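Knitwear Still the Slow Part of Laundry Work, Gevever Trial Finds

A hand-held gripper can take hold of a sweater. Getting a machine to put that sweater away folded, at a pace a shop would pay for, remains some distance off, according to trial results released in August by the automation firm Gevever. 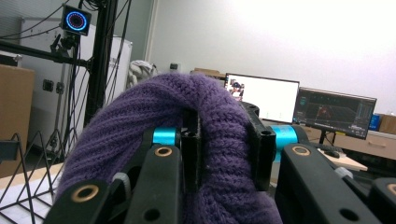
The trial covered 142 garments in mixed fabrics, handled by a two-arm unit called Kombo at the company's Illgate workshop. Each item had to be lifted from a pile, spread on a table, folded and stacked. Kombo completed the full sequence on 80 of them without help from an operator.

Flat woven items such as pillowcases and dish towels made up most of the successes. Heavy knits accounted for most of the failures. A ribbed fabric stretches under its own weight once lifted, so the edge the software has planned for is no longer where it was, and the second arm closes on air or on two layers at once.

"Grip force is the easy part," said Colin Blackburn, who ran the trial. "The hard part is knowing what the cloth did after you picked it up."

Speed was the other limit. Kombo took an average of 3 minutes per completed garment. Kidance, the clothing chain that supplied the stock, says its own floor staff refold a sweater in 15 seconds -- and do it while talking to customers.

Kidance has no plans to put the unit in stores. It has agreed to supply a second batch of garments, this time weighted toward knits and items with hoods or drawstrings, which were left out of the first round.

Gevever is also changing how it gathers practice data, with more demonstrations on thick and loosely structured fabrics. Blackburn said the next test will score lifting and folding separately. Buttons and zippers are not on the schedule.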